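The woman who has run the only toy repair shop in Fallumton for nine years would like it known that she does not fix anything with a screen. "People come in holding a tablet like a sick bird," she says. "I send them across the street. They fix phones across the street. They also sell vapes."

Her own business is dolls, tin cars, jigsaws and, more than anything, blocks. Last year she logged 356 repairs in a green ledger, and most of them involved glue. She asked not to be named, on the grounds that her sister in Peston still thinks she works at the bank.

She did work at the bank. She left after a customer brought in a shoebox of coins and the box, she says, was more interesting than the coins. It had held a Lengyel building set, 44 pieces, with the price still penciled on the lid. "I went home and looked up what one of those would cost me now. Then I had to sit down."
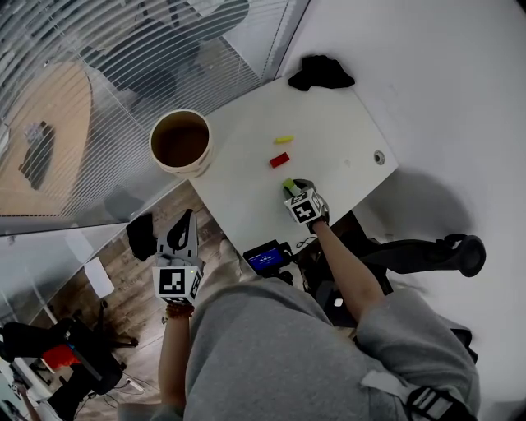
Missing pieces are the bulk of her mail. Parents write from as far off as Ullum asking for one arch, or one pillar, as if the rest of the castle were standing there waiting for it. She keeps the spares in old muffin tins and sorts them by shape first, then by color, which she calls the harder job. A red rectangular block is a red rectangular block and gives her no trouble. Lime green is another matter, and so is the yellow-green of a small cylinder set down near it. "Every factory had its own idea of green," she says. "I have had customers mail one back to me twice. Over green."

She charges four dollars a block, postage included, and admits the math is terrible. The spare stock stood at 1,357 pieces when she last did inventory, a job she describes as "a weekend I won't be getting back." I asked if she had considered raising the price. She said she had considered it at length.

Does she play with any of it herself? There is a long pause, and she straightens the ledger. "I test things," she says. "Testing is part of the work."

The shop closes for two weeks in June – she is going to Peston, where she will be asked about interest rates.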